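**Progress report to the Zurkano Fund – community dining room, Rusis Hall**
Thursday, December 11, 2025

**Summary**

The second stage of the dining room project is complete except for the storage wall. The room opened for weekday lunches in April and has kept to its schedule apart from one closed week, when the kitchen drain was replaced. Spending remains within the approved grant.

**Furniture**

The grant paid for folding tables in place of the fixed benches. The tables are stored upright overnight and set out each morning. Two complaints were received about legs that did not lock fully. The supplier, Larkus, exchanged the parts at no charge, and staff now check each leg before a table is used.

Seating capacity stands at 58. We had proposed a higher figure, but the fire inspection required a wider aisle on the kitchen side, and we have accepted that limit for the remainder of the grant period.

**Tableware**

Disposable plates and cutlery were withdrawn over the summer. Stainless steel bowls, forks and spoons are now used at every meal. Breakage costs have ended, although spoons continue to go missing and a replacement order of $400 has been charged to the supplies line. Bowls are nested by size when tables are cleared, which has shortened the time needed at the sink.

**Table surfaces**

The marble-patterned tops with the orange-red edge band were chosen from the Baldursdóttir samples after the plain white finish was found to show scratches. They match the tiled floor reasonably well and are wiped down between sittings. 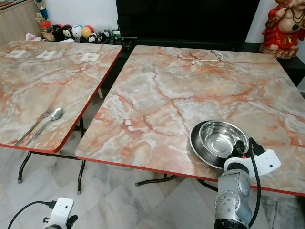
Cleaning products have been limited to a mild soap solution, as the supplier advises against anything abrasive on a gloss finish. The edge bands will be inspected at the end of the winter term – any lifting at the corners would be covered by the warranty.

**Remaining work**

- Storage wall: shelving delivered, installation pending
- Labels for bowl and cutlery shelves
- Final accounts, due 6 weeks after installation

We request no change to the budget at this time.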